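Tromcombe Student Automation Project: Interim Progress Report to the Tierney Fund
January 2022

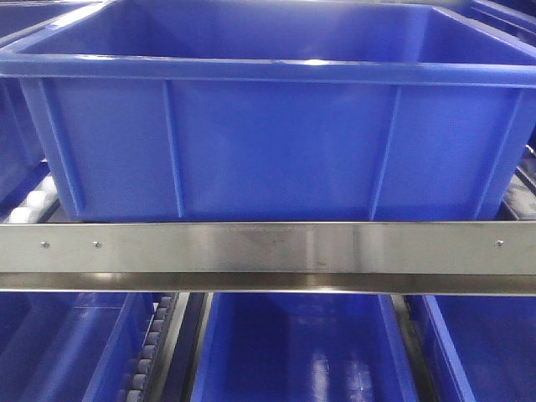 Reporting period: start of the fall term to the end of the winter build block
Prepared by: Muireann Doherty, project supervisor
Grant line: equipment and consumables, year 2

1. Purpose of the project

The project gives upper-level students at Tromcombe a complete automation task to specify, build and test. The task is order picking from a gravity flow rack. A small arm, controlled by student software, takes parts from bins on the rack and places them in a shipping tote. The same task is used in the Preltari regional student competition, which the team intends to enter.

The grant covers the rack, the bins, two sets of gripper hardware and replacement parts. Computers and the arm itself are on the school's own budget and are not reported in detail.

2. Status against plan

Rack and bins: complete. The rack was delivered in September and assembled by the students under supervision. The blue plastic bins run on roller tracks and stop against the steel front bar of each level. The front bar of the upper level is the datum for all height measurements.

Arm mounting: complete. The first base plate was drilled to the wrong hole pattern and had to be remade. The remade plate is thicker and has reduced the deflection seen at full reach.

Gripper: one version tested, one in assembly. See section 3.

Bin detection: working on the upper level, unreliable on the lower level. See section 4.

Order handling software: behind plan. The program accepts a typed order and breaks it into single picks. It does not yet recover from a missed pick. This item was due before the winter break and has been moved to the next build block.

Documentation: wiring diagrams are current. The student test log has gaps in its early pages, and those runs have been left out of the results.

3. Gripper

Version A is a two-finger parallel gripper with printed fingers and rubber pads. It holds boxed parts well. It does poorly on thin bagged parts lying flat on the bin floor, where the fingers cannot get underneath.

The ribs on the front face of the bins were modeled too shallow in the first collision model. During low-speed trials the wrist housing touched a bin twice on the approach to the upper level. The students measured a spare bin, corrected the model and added clearance to the approach path. No contact has been logged with the corrected model.

Version B replaces one finger with a small suction cup on a spring-loaded stem. The pump and valve are on the bench and have been leak tested. Fitting to the arm is waiting on a hose bracket, which a student is redesigning after the first one cracked at the screw hole.

4. Bin detection

The detector finds the bin rim in a camera image and fits a rectangle to it. The result is used to correct the pick position when a bin has stopped slightly askew on its rollers.

Two problems took up most of the software group's time. The first is glare. The plastic is glossy, and overhead light gives bright patches on the rims and inner walls that the early detector read as edges. Lowering the exposure removed most of these false edges on the upper level. On the lower level, reflections inside the bins still cause errors.

The second is the steel bar, which mirrors nearby color. With a simple blue threshold, part of the bar was sometimes merged with the bin. The students now mask the bar out by its known position. The mask has to be redone whenever the camera mount is moved, and a short setup routine for this has been written and checked by a student from outside the software group.

Adjacent bins on the lower level have the same color and the same rim shape. Where the dark rail between them is in shadow, the detector can return one wide bin in place of two neighbors. A width check rejects these results, but the arm then stops and waits for the operator. A better method is needed before competition runs.

5. Test results

Since the corrected collision model was installed, the team has logged 700 pick attempts. All were made with Version A and boxed parts. Lower-level runs were done with taught positions and the detector switched off, so the log says nothing about detection on that level. The misses recorded fall mostly into one type: the part is gripped near one end and rotates during the lift. Pad material is the likely cause and a softer compound is on order.

Results for bagged parts are not reported. Too few attempts were made under controlled conditions to be of use.

6. Participation

The team has 11 students, divided between mechanical, software and test groups. Students in the test group also keep the log and have the authority to stop a run. Two students changed groups after the break at their own request. Supervised lab sessions were held as scheduled, apart from one lost to a power fault in the building.

7. Spending

Spending on the rack and bins is closed and within the approved amount. The remade base plate was charged to consumables. We request approval to move the unspent portion of the gripper line to lighting, so that a diffuse light can be fitted above the lower level. The total grant would not change. A quote from Nerov is attached to the financial summary.

8. Risks

The main risk is the late order handling software. If recovery from missed picks is not working by the end of the next block, the team will enter Preltari with the operator restart procedure, which the rules allow at a points penalty.

A smaller risk is wear on the printed fingers. Spares are kept, but each new set needs recalibration.

9. Work planned for the next period

Fit Version B and repeat the boxed-part tests for comparison.
Start controlled tests on bagged parts.
Install and evaluate the diffuse light, subject to approval.
Complete missed-pick recovery.
Run 4 full-length rehearsals under competition timing.

The next report will include the rehearsal logs and a revised equipment list.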